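Ticket 202 : conversions de volumes fausses sur les fiches imprimées
Produit : Hillico (gestion de recettes), avec le module d'export Indico
Ouvert par : Feven Endale
Ouvert le : 23 janvier 2019
Priorité : gênant mais on survit
Statut : résolu, voir plus bas

Message initial

Bonjour l'équipe,

Je tiens un petit atelier de pâtisserie nord-américaine (brownies, banana bread, biscuits au babeurre, tout ce qui se mesure en tasses et qui colle aux doigts) et je range toutes mes recettes dans Hillico depuis le mois de septembre. Jusqu'ici j'en étais ravie, je le dis pour que vous ne me preniez pas pour une râleuse !

Mon souci : depuis la dernière mise à jour, les fiches que j'imprime pour mes élèves donnent des quantités de liquide trop faibles. À l'écran, ma recette de pancakes dit « 1 tasse de lait », ce qui est bien ce que j'ai saisi. Sur la fiche papier, avec l'option « afficher aussi en métrique », je lis « 1 tasse (200 ml) ». Or ma tasse à moi, la canadienne, est nettement plus grande que ça. Du coup une élève qui suit les tasses obtient une belle pâte, et sa voisine qui suit les millilitres obtient du mastic. J'ai eu les deux côte à côte au même cours, autant vous dire que ça a discuté.

J'ai regardé dans la base et 47 recettes utilisent la tasse. Je n'ai vraiment pas envie de les corriger à la main.

Ce que j'ai déjà essayé avant de vous écrire :
- vider le cache du navigateur et me reconnecter
- imprimer depuis le portable de ma sœur, même résultat
- décocher puis recocher l'option métrique
- râler

Merci d'avance,
Feven

Suivi, même jour, après votre première réponse

Merci d'avoir répondu si vite ! Vous me demandez si le problème touche aussi les cuillères. Bonne question, je n'avais pas pensé à regarder. Je viens de ressortir la fiche du gâteau aux carottes : cuillère à soupe, correct ; cuillère à thé, correct. La demi-tasse et le quart de tasse sont faux, dans la même proportion que la tasse entière. Donc c'est bien la tasse qui est malade et tout ce qui en découle.

Vous me demandez aussi mes réglages. Profil, langue : français. Région : Canada. Unité de saisie : volume. Unité secondaire : métrique. Je n'ai rien touché là-dedans depuis l'inscription, et j'ai vérifié lettre par lettre parce que je me connais.

Ah, et l'imprimante est une Vallano, modèle de bureau, rien d'exotique. Je ne vois pas comment une imprimante pourrait décider toute seule de la taille d'une tasse, mais comme le formulaire le demandait, je le note.

Suivi, le lendemain

J'ai fait les tests que vous m'avez indiqués, dans l'ordre, avec mon café.

Test A : export PDF sans passer par l'imprimante. La fiche PDF affiche « 200 ml ». L'imprimante est donc innocente, je lui ai présenté mes excuses.

Test B : export PDF avec le modèle de fiche par défaut. Et là, surprise, la bonne valeur ! J'ai recommencé deux fois pour être sûre, et c'est bien correct à chaque fois.

Test C : export PDF avec mon modèle habituel, qui s'appelle Yang. Faux.

Test D : le modèle Yang sur une recette toute neuve, créée exprès (je l'ai appelée « Essai eau », un verre d'eau, ma plus grande création culinaire). Faux aussi. Donc ce n'est pas un problème de vieilles recettes mal enregistrées.

Bref, tout accuse Yang. C'est embêtant parce que je l'adore, ce modèle : les ingrédients à gauche, les étapes à droite, une grande marge pour que les gens griffonnent, et une police qu'on arrive à lire avec de la farine sur les lunettes. Le modèle par défaut met tout à la queue leu leu et mes élèves tournent la page avec les mains pleines de beurre. Je préférerais ne pas en changer, si c'est possible.

Suivi, le même soir

Je continue à fouiller, pardon si j'encombre le ticket. Dans Indico il y a un onglet « Variables du modèle » que je n'avais jamais ouvert. Tout en bas, une ligne « volume_tasse », grisée, avec la valeur 200. Dans le modèle par défaut, la même ligne est vide. Est-ce que ça pourrait être aussi bête que ça ? J'ai essayé de cliquer dessus, rien ne se passe. Je n'ai sans doute pas les droits, ou alors il y a un cadenas caché quelque part.

J'ai aussi cherché d'où pouvait sortir ce chiffre et j'ai trouvé : c'est la tasse japonaise ! Je ne savais même pas qu'il y en avait une. J'ai passé une demi-heure à lire des pages sur les tasses du monde entier (l'américaine, l'impériale, l'australienne, et puis celle du cuiseur à riz qui est encore plus petite et qui n'obéit à personne). Passionnant, et pas du tout ce que j'avais prévu de faire de ma soirée.

Suivi, après votre deuxième réponse

D'accord, je comprends mieux. Si je résume pour les suivants qui tomberaient sur ce ticket : le modèle Yang a été préparé à l'origine pour des recettes japonaises, avec une tasse fixée à 200 ml. Avant la mise à jour, Indico ignorait cette valeur et prenait celle du profil. Depuis la mise à jour, c'est le modèle qui gagne. Personne ne s'en rend compte tant qu'on n'affiche pas la conversion, vu que le nombre de tasses, lui, reste juste.

Voici ce que j'ai fait en suivant vos indications :

1. Dans Indico, menu Modèles, j'ai dupliqué Yang sous le nom « Yang atelier ». La copie m'appartient et la ligne n'est plus grisée.
2. J'ai ouvert Variables du modèle et vidé « volume_tasse ». Il faut bien laisser le champ vide. J'avais d'abord mis zéro et toutes mes fiches annonçaient « 1 tasse (0 ml) de lait », ce qui fait des pancakes très secs.
3. J'ai enregistré, puis fermé l'onglet. Chez moi, tant que l'onglet restait ouvert, l'aperçu gardait l'ancienne valeur.
4. J'ai choisi « Yang atelier » comme modèle par défaut de mon profil.
5. J'ai relancé l'export groupé.

Sur le point 5, petite remarque au passage : l'écran dit que l'export groupé accepte jusqu'à 200 fiches, mais la barre de progression reste figée au début pendant un bon moment et j'ai cru que tout avait planté. J'ai failli fermer la fenêtre. Un petit « patience, ça travaille » serait le bienvenu !

Résultat : les fiches sortent avec la bonne conversion. J'ai contrôlé les pancakes, le gâteau aux carottes, les brownies et le pain de maïs. J'ai aussi contrôlé « Essai eau », par affection.

Suivi, quelques jours plus tard

Je rouvre juste pour un détail, ne paniquez pas. Deux fiches affichent encore l'ancienne valeur : la sauce au caramel et le crumble aux pommes. En fouillant, j'ai vu que ces deux-là avaient leur propre modèle forcé dans l'onglet Présentation de la recette, sûrement un reste de mes essais de l'automne. J'ai remis « Utiliser le modèle du profil » et tout est rentré dans l'ordre. Je le laisse écrit parce que je suis certaine de l'oublier et de revenir ici le chercher.

Pour les demandes d'amélioration, puisque vous me proposez d'en faire :

- Un avertissement quand le modèle et le profil ne sont pas d'accord sur une unité. Même un petit triangle jaune dans un coin, je ne suis pas difficile.
- Pouvoir afficher le poids à côté du volume pour la farine et le sucre. Mes élèves qui ont une balance me le réclament à chaque cours, et une tasse de farine tassée ou pas, ça n'a rien à voir.
- Un nom plus clair pour « unité secondaire ». J'ai longtemps cru que c'était l'unité qu'on n'utilisait pas.

De mon côté j'ai réimprimé tout le classeur et jeté les anciennes fiches, sauf celle du mastic, que l'élève concernée a voulu garder en souvenir. J'ai aussi ajouté une ligne en haut de chaque fiche, « tasse canadienne rase, sauf mention contraire », et je demande maintenant aux gens qui viennent avec leurs propres mesures de regarder ce qui est gravé sur le manche avant de commencer. Vous pouvez fermer le ticket pour de bon. Et si quelqu'un chez vous travaille un jour sur l'affichage des demi-tasses, je veux bien servir de cobaye, j'ai tout ce qu'il faut dans mes tiroirs pour comparer.

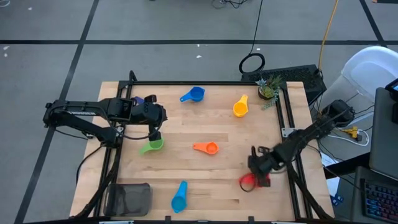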